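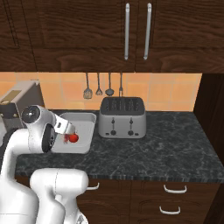 Cozinha simulada, braço sobre o tabuleiro branco, com o objeto vermelho junto à pinça.

Ata da reunião de preparação do dia aberto
Projeto Grostarden
Segunda-feira, início às 14h30

Presentes: Frøydis Sundqvist (coordenação, presidiu), Märta Sandberg (simulação, redigiu a ata), dois técnicos da oficina e a responsável da recepção.
Ausente com justificação: o representante da Benkirane.

1. Ata anterior
A ata da reunião anterior foi lida e aprovada com uma correção. No ponto sobre o transporte, onde estava "armazém", deve ler-se "oficina".

2. Visitantes
A recepção informou que há 56 pessoas inscritas para o dia aberto de maio. A sala de demonstração admite no máximo 12 pessoas de cada vez. Foi decidido fazer cinco grupos, e cada grupo fica 30 minutos na sala. Frøydis Sundqvist pediu que a hora de cada grupo seja enviada aos inscritos por escrito, e não somente afixada à entrada, como foi feito na última visita.
A escola que pediu para vir de manhã fica no primeiro grupo. Se chegar com atraso, passa para o fim, e os outros grupos mantêm a sua hora.

3. Demonstração da cozinha simulada
Märta Sandberg mostrou no ecrã a cozinha que será apresentada aos visitantes. A tarefa escolhida passa-se na bancada, entre o braço e o tabuleiro branco, ao lado da torradeira. A torradeira não entra na tarefa e serve como obstáculo.
Um dos técnicos perguntou se o objeto vermelho é um tomate ou uma maçã, porque no ecrã grande a dúvida vai aparecer. Ficou combinado que o guia diz "o objeto vermelho" e que a ficha dos visitantes usa as mesmas palavras.
Discutiu-se também a mancha avermelhada no fundo do tabuleiro, ao lado do objeto. A recepção pensa que os visitantes vão perguntar se é sujidade. Märta Sandberg vai verificar se é um reflexo do material ou um erro da textura -- por agora não quer afirmar nem uma coisa nem outra.
Os azulejos cor de laranja e os armários escuros ficam como estão. Foi proposto retirar os utensílios pendurados por cima da torradeira, para simplificar. A proposta não foi aceite.

4. Programa Feder
A versão do Feder instalada no computador da sala é mais antiga do que a da oficina. Os técnicos fazem a atualização antes do ensaio. Depois do ensaio não se instala mais nada nesse computador.
Haverá 4 postos para o público experimentar os comandos. Cada posto precisa de uma folha com instruções em português e em inglês. A folha inglesa já existe, mas utiliza o nome antigo do projeto, Pirkia, e deve ser corrigida.

5. Explicação ao público
Frøydis Sundqvist lembrou que uma parte dos visitantes espera ver uma cozinha verdadeira. O guia deve dizer logo no começo que se trata de uma simulação em computador. As perguntas sobre preços e encomendas são encaminhadas para a Benkirane, que terá uma mesa no corredor.

6. Tarefas
Märta Sandberg: verificar a mancha e preparar a ficha dos visitantes.
Técnicos: atualizar o Feder e montar os postos.
Recepção: enviar as horas dos grupos e confirmar a escola.
Frøydis Sundqvist: falar com a Benkirane sobre a mesa e a tomada elétrica.

7. Outros assuntos
Foi pedido um segundo cabo para o ecrã grande. O pedido fica aprovado.
O ensaio geral será marcado por correio eletrónico, quando a atualização estiver feita.

A reunião terminou às 15h40.
Redigiu: Märta Sandberg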